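Long one, sorry, but I've been reading about Stiltau airport all evening and need to tell someone!

1/ The plan is to move the turboprop checks over from Pulov in October. Up to 200 jobs, and at last a hangar with a roof that fits the tails.

2/ Marek Štefanec (lovely man, endlessly patient with my emails) tells me the apron will be 370 metres long, with 3 stands for Quezada Air.

3/ I do still wonder where the apprentices will train, and I'd dearly like the airport to say so before the summer's out. More when I hear back.
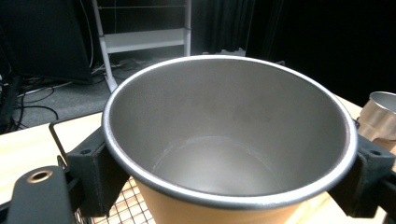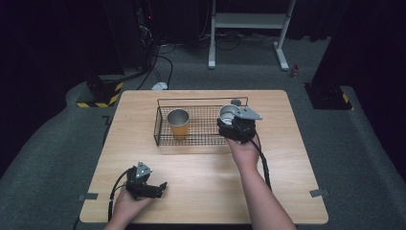
Metal cups and a pot, gripper in use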